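Framed print

From the Broston Household Encyclopedia, Furnishings and Decoration

A framed print is a picture on paper, reproduced by a printing process, that has been mounted in a frame for display. It is one of the most common decorative objects in homes, hotels, offices and waiting rooms, and one of the most underrated! Landscapes, flowers, maps, animals and city views are the usual subjects. The term covers everything from an etching pulled by hand and signed by the artist to a poster in a ready-made frame bought the same afternoon.

This article deals mostly with the ordinary household kind. For paintings on canvas, see Stretched canvas. For photographs, see Photographic print.

Contents
Parts of a framed print
The landscape print
Glazing and reflections
Handling and laying flat
Hanging
Care
Dulside frames
See also

Parts of a framed print

The outer part of the frame is made from molding, a long strip of wood, metal or plastic cut into four lengths and joined at the corners. The corners are normally mitered, meaning that each end is cut at 45 degrees. The inside edge of the molding has a step cut into the back of it, called the rabbet (or rebate in British usage), and everything else sits in that step. The lip of the rabbet covers a narrow strip of whatever is behind it, which is why a print always looks a touch smaller framed than it did on the table.

Many frames have a second, thinner border along the inner edge, often finished in silver or gold. When this is a separate strip it is called a fillet or a slip. On cheaper moldings the same look is achieved with a painted or foiled line on the inner lip. A silver line inside a brown frame is a lovely old combination, and it does a surprising amount of work: it catches the light and separates a dark picture from a dark frame.

Behind the molding come the glazing, the mat if there is one, the print itself and the backing board. The mat (in Britain, the mount) is a sheet of thick card with a window cut in it. Besides looking handsome, it holds the print slightly away from the glass. Prints framed without a mat can be given the same gap with thin spacers hidden under the lip of the molding.

The backing is held in by points, bendable tabs, staples or turn buttons. Better work is finished with a sheet of paper glued over the whole back to keep out dust and small insects, the sort that find their way in and then die in the middle of the sky.

The landscape print

Landscape has been a favorite subject for printmakers for centuries, and it suits the wall of a room wonderfully well. A portrait looks back at you. A landscape gives the eye somewhere to wander, and a wide one hung over a sofa or a sideboard can make a small room feel as though it has gained a window.

Dark landscapes form a group of their own. They tend to be built from gray-greens, browns and ochers, with the light kept to a narrow band: a strip of field, a low sun, a bank of dry grass. Seen in a shop under bright lamps they can appear gloomy, and plenty of people walk straight past them. At home, in the evening, with a lamp to one side, they come into their own, and colors that seemed muddy turn out to be four or five separate greens.

The writer and framer Wendelin Trummer, whose handbook Rooms with a View is still passed around in framing shops, was a great defender of the dark landscape. Trummer's advice was to hang it on a pale wall and leave plenty of bare space on either side. Lavender, gray and off-white were recommended; cream was not. The handbook has 307 pages and spends 13 of them on wall color alone, all of it worth reading.

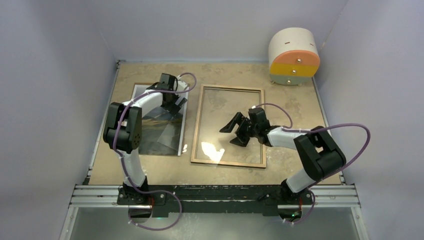 A dark print does ask more of its surroundings than a light one. The darker the picture, the more clearly its glass behaves like a mirror, and a window across the room may show up in it as a pale slanting shape. Before putting any nail in the wall, it pays to have somebody hold the frame in place while you sit down in the chair you normally use. Try it once by day and once with the lamps on.

Glazing and reflections

Glazing is the clear sheet in front of the picture. Ordinary glass is inexpensive, hard to scratch and easy to clean, and it is heavy. It can also break, and when it does the pieces may cut the print. Acrylic sheet is much lighter and resists shattering, so it is widely used for large frames and for anything that has to be mailed. It scratches more easily than glass and builds up static, which attracts lint with real determination.

Non-glare glazing has a finely textured surface that scatters reflected light. It works best with the picture close behind it. Set deep in a frame, it can soften the detail. Anti-reflective glazing uses a thin coating instead and remains clear, and seeing it for the first time is a small thrill, as the glass simply seems to vanish. It costs a good deal more than the plain sort.

Either type of sheet can be bought with a filter for ultraviolet light. Such a filter slows fading but does not stop it. Visible light fades colors too.

Handling and laying flat

Frames are carried upright, with one hand on each side, never by the top rail alone. The top joint of a heavy frame was not made to bear the weight of everything beneath it.

For cleaning, measuring or fitting new hardware, a frame is laid flat on a table. The table should be larger than the frame, so that no corner sticks out where a hip can catch it. Stone and stone-patterned surfaces wipe down beautifully, though a hard top should be covered with a folded blanket or a sheet of foam before a frame goes face down on it. Run a hand over the table first. A single grain of grit under acrylic will leave a scratch that can be seen from the doorway.

Light falling across the table from a low angle is useful at this stage. It shows dust, smears and fingerprints, and also any waviness in the paper, known as cockling. Slight cockling comes and goes with the humidity and is generally nothing to worry over. Paper that is held tight on all sides will cockle more than paper hinged at the top and left to hang, so framers attach the print along its upper edge only.

Hanging

The traditional rule puts the center of the picture at the eye level of a standing adult. In rooms where people mostly sit, such as dining rooms, a little lower is often far more comfortable. Over furniture, the gap between the top of the piece and the bottom of the frame should be small enough that the two look like a pair.

Small frames hang happily from a sawtooth hanger or a single loop. Larger ones use two D-rings screwed into the side rails, with braided wire between them or with two separate wall hooks. Two hooks keep a frame level, and they also spare everyone the weekly straightening. Small felt or rubber bumpers on the lower corners protect the paint and let air pass behind.

Bathrooms, outside walls that feel damp, and the space above a working fireplace are poor places for paper. So is any wall that takes direct sun. A stairwell, on the other hand, is a marvelous spot that many households forget about, particularly for a series of prints in matching frames.

Care

Dust the molding with a soft, dry brush, working from the top down. Glass can be cleaned with a barely damp cloth. Spray the cloth, never the picture, as liquid that runs down the glass will collect in the rabbet and wick up into the mat or the print. Acrylic should be cleaned only with products meant for it; ammonia can cloud the surface.

Every few years, turn the frame over and look at the back. Check that the wire is sound, that the rings are tight and that the paper seal has no holes. A mat that has gone brown along the beveled edge of its window was probably cut from acidic board and should be replaced with cotton or other acid-free board. This is a satisfying job and makes an old print look fresh again.

Prints in storage should stand upright, off the floor, with stiff card between them. Attics and cellars are best avoided.

Dulside frames

Among collectors of modest household framing, the name Dulside has a warm following. The Dulside works at Sturnthorpe turned out narrow brown moldings with a silvery inner line, sold through furniture stores with a landscape print already fitted. The best-known series, called Quezada after the designer of its corner blocks, ran to 3000 frames in 4 sizes. The backs carry a paper label with the size penciled in the lower corner. Labels are often missing, and a frame without one is identified by the profile of the molding, which has a shallow groove just outside the silver line.

The prints were chosen by the stores, so the same frame may hold a mountain lake, a harvest field or a river at dusk. Swapping them around is considered fair play, and half the fun of owning one.

See also

Fillet
Glazing (pictures)
Mat board
Picture rail
Stretched canvas

Entry last revised 12 October 2023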